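## 3. Before First Use

Read this section through once before you plug in the Morkham electric cooking pot. Keep it with the warranty card. 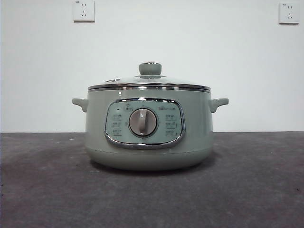

The pot is meant for soups, noodles, rice and small stews. It is not a pressure cooker and must not be used for deep frying.

### 3.1 Cleaning

1. Take out all packing material, including any card or film between the lid and the rim.
2. Wash the glass lid in warm water with dish soap. Rinse the steam vent under the tap and shake out the water.
3. Wipe the inside of the pot with a soft, damp cloth. Dry it well.
4. Wipe the outside with a barely damp cloth. Keep water away from the control panel and the dial.

**Caution:** Never put the pot body in water or in a dishwasher.

### 3.2 Placing the pot

1. Set the pot on a hard, level, heat-safe counter. Do not cook on carpet, a tablecloth or a stovetop.
2. Leave 20 cm of free space on all sides and 70 cm above the lid.
3. Turn the pot so that the dial faces you and the cord does not hang over the edge of the counter.

### 3.3 First heating

1. Check that the dial is at OFF.
2. Pour in clean water to the lower fill line and put the lid on.
3. Plug in the cord and turn the dial to HIGH.
4. Let the water boil for five minutes, then turn the dial back to OFF and unplug the pot.
5. Wait 30 minutes, pour the water out and wipe the inside dry.

**Note:** A slight smell during the first heating is normal. If it is still there the second time, stop using the pot and contact Brodadden Service, quoting form 476.

### 3.4 Handling

- Lift the lid by the knob only, and tilt it away from your face. The steel rim and the glass get hot.
- The side handles are short. Use dry oven mitts, and do not move the pot while it holds hot liquid.
- Keep hands clear of the steam vent during cooking, and do not cover it.

For dial settings and cooking times, see Section 4.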